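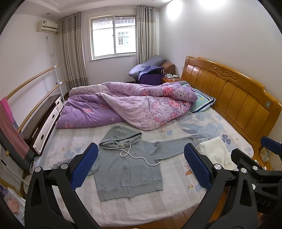 *Gray zip hoodie, white drawstring*

# Komano 343 Chain Oiler

I've never been much of a believer in automatic chain oilers. Most of the ones we've sold ended up flinging oil over the back wheel, and the makers all promise your chain will last forever. It won't. Komano says the same sort of thing on the box, and you can ignore it here too.

What you get is a 60 ml bottle, a length of hose, a drip nozzle and a bag of cable ties. It runs off gravity, so there's no wiring and no vacuum line to tap into. Haoran Fang put one on his old touring twin and got 900 miles from a fill, mostly highway. Ride in the rain a lot and you'll want it dripping faster, so expect less.

Komano claims 60 minutes to fit. Maybe, if you've done one before and your swingarm has somewhere sensible to run the hose. Fengying Xu in our workshop took all afternoon on a Bednarek single - the chain guard was in the way and the supplied bracket is junk. We now put a better one in the box at no charge. 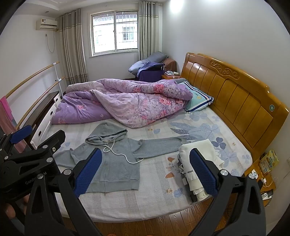

## Before you order

- Won't fit bikes with a fully enclosed chain.
- You still have to clean the chain. An oiler does nothing for grit.
- Shut the tap when you park. It does not shut itself, whatever the Emuvar forum tells you.
- Use ordinary chainsaw oil. The branded stuff costs three times as much and I can't tell them apart.

## Returns

Send it back to Jasport unused and we'll refund it. Once there's oil in the bottle, it's yours.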